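Koststead Block Layouts

Data card, release 4
Friday, January 31, 2020

Summary

Koststead Block Layouts is a set of 782 arrangements of small coloured blocks on a wooden board. Each arrangement has one photograph and one short text file saying where the blocks are in relation to each other. The set is meant for people working on the wording of spatial instructions: "next to", "in front of", "between", "the far side of", and so on.

The set was put together at Dendier. The first written descriptions came from Tinda, a small group that had already been collecting arrangement phrases for a board game. Their spelling has been kept where it was readable.

What is on the board

Every layout uses blocks in red, green, yellow and blue. Most layouts use eight blocks. Some of the early ones use fewer, and these carry the word "short" in the layout name.

The blocks are plain painted wood. Several were repainted before release 2, so the reds in the early folders are a little duller than the later ones. If you are sorting by colour value and not by the label, treat the early folders separately.

Board and table

The same board was used throughout. It is maple, made of joined strips, some pale cream and some closer to tan. One darker band crosses the far part of the board, and the descriptions often use it as a landmark ("the green one is nearer than the dark stripe"). Annotators were told they could mention the band but not count strips, as two people rarely agreed on where one strip ended.

The board lies flat on a blue pegboard table and is held by small round fasteners at the front edge. The holes in the table are evenly spaced, and a few early descriptions use them as a rough ruler. Please don't rely on this. The board was taken off for cleaning in March and went back slightly to one side.

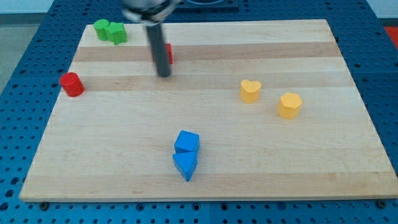
Files

layouts/ holds one folder per arrangement, numbered in the order they were set out. Numbers run up to 1000, with gaps where a layout was dropped.

phrases.txt has every description in one file, one per line, with the layout number first.

colours.txt lists the four colour names and the other words people used for them. "Navy" and "dark blue" are both mapped to blue. "Orange" is mapped to red, after a long discussion — see the notes in the file.

withdrawn.txt gives the layouts that were removed and a short reason for each.

How layouts were chosen

Layouts were drawn up on squared paper first and then copied onto the board by hand. Small differences between the paper plan and the board are normal and were not corrected. The description always follows the board.

A block could touch another block, but stacks were left out of this release. Stacked layouts are being kept for a separate set under the name Orakzai, with its own card.

Splits

We hold back 40 layouts for testing. They are listed in test.txt and should not be used for tuning. The rest can be divided as you like. Neighbouring numbers are often close variations of one plan, with a single block moved, so a random split will put near-copies on both sides. Splitting by blocks of numbers gives a fairer result.

Known problems

"Left" and "right" are from the point of view of someone standing at the near edge of the board. A handful of Tinda descriptions were written from the opposite side. Those we found have been turned round, but there may be more.

Yellow blocks are harder to pick out on the paler strips, and their edges are less well marked in the early folders.

Use and changes

Free to use for teaching and research. Please name the release number when you publish results. Corrections are welcome — send the layout number and the line you think is wrong, and we will add it to the list for the next release.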